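Tables (furniture)

A table is a flat top held up off the floor by legs, a pedestal or a pair of trestles. I've been writing the entries for the household section of this site for a while now, and I kept putting this one off – it seemed too plain a thing to need an article. Then I started reading and couldn't stop, so bear with me if it wanders a bit.

The word

Our word comes from the Latin tabula, a board or plank, and in older English the usual word for the thing you ate off was simply "board". That's where we get "bed and board", and "boarding house" too (I love this sort of thing!). For a long time in big houses the board really was a loose board, laid across trestles for the meal and taken away afterwards so the hall could be used for something else.

Main kinds

Dining tables are the ones most of us picture first. Beyond those you'll meet the drop-leaf, where hinged flaps hang down at the sides, and the gateleg, where an extra leg swings out like a gate to hold the flap up. My gran had a gateleg and I trapped my fingers in it more than once. Then there are nests of tables, card tables with a folding top, side tables, coffee tables (a fairly late arrival), and the refectory table, long and heavy, which began in monasteries.

Round tables deserve a word of their own. They seat people without a head or a foot, and on a central pedestal there are no corner legs to straddle. The trouble is the middle, which gets hard to reach once the top is wide. Ours in Estulstead seats 4 in comfort and six if everyone likes each other.

Tops and edges

Solid wood moves. It swells across the grain in damp weather and shrinks when the heating goes on, so a good maker fixes the top with buttons or slotted brackets that let it slide a little. Screw it down hard all round and sooner or later it may split. I learnt that from a pine kitchen table I put together myself, which now has a crack you could post a letter through.

Pale woods such as ash, beech, birch and maple have been in and out of fashion more times than I can follow. They make a small room feel lighter, though many of them yellow as the years go by.

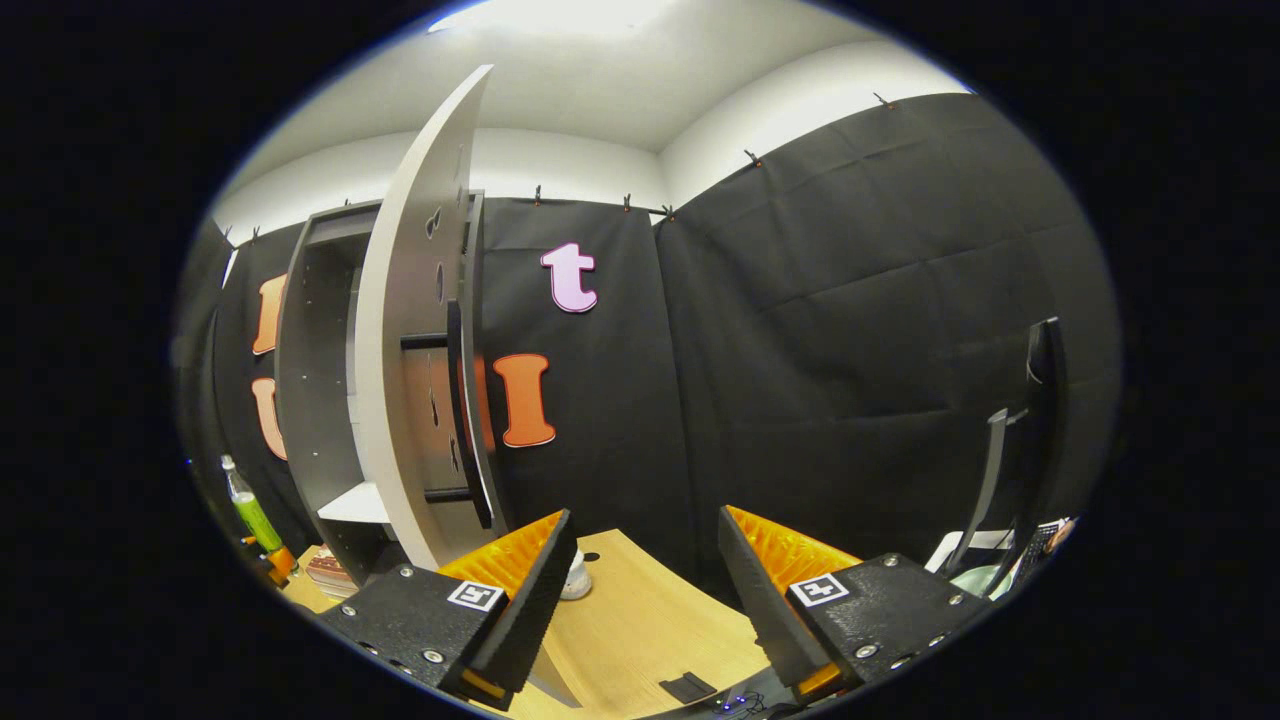 Edges matter more than you'd think. A square edge is the simplest to cut but it digs into your forearms, so makers often round it over or plane a slope on the underside, which makes a thick top look thinner too. A curved front is kinder to hips in a narrow kitchen, and I'd always pick one where there are toddlers charging about at head height.

Looking after one

Wipe up spills quickly and use a mat under anything hot. Oiled tops want a fresh thin coat now and again – I do mine every March, two coats with a day between them. White rings on a waxed or polished top are usually damp caught in the finish, and gentle rubbing with a soft cloth and a little wax will often shift them. Dark marks go deeper and may need sanding.

See also: Bench; Desk; Stool; Trestle; Workbench

Last edited Sunday, April 3, 2022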